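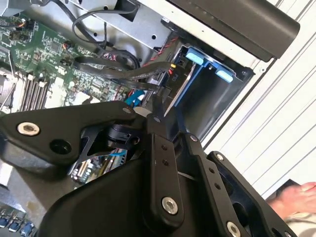 Old desktops, one last look inside

The repair bench at Zadley reopens in October, and the pile of retired desktops has grown again over the summer. Nithin Gounder has agreed to run the sessions, on the condition that people stop leaving computers outside his door with a note saying "works fine, won't turn on."

The plan is modest. We open each case, take out what can be used again and send the rest to Bellik for recycling. Memory comes out first. Push the clips at the ends of the slot, lift straight up, and resist the urge to wiggle. Drives are next. If your drive cage has little plastic tabs, as the one with the light blue pair does, squeeze before you pull. Last year we pulled before we squeezed, and there is now a jar of tabs.

Leave the thin wires on the small headers alone until you've written down where they go. "I'll remember" has cost us 3 power buttons so far.

Last season's haul weighed in at 282 pounds, most of it steel and a surprising share of it dust. Please vacuum your machine before you bring it, preferably outdoors and upwind of anyone you like.

Drives will be wiped on site. If yours holds the only copy of your wedding photos, mention it before the wiping starts. Doors open at 7 in the evening, and screws go in the muffin tin.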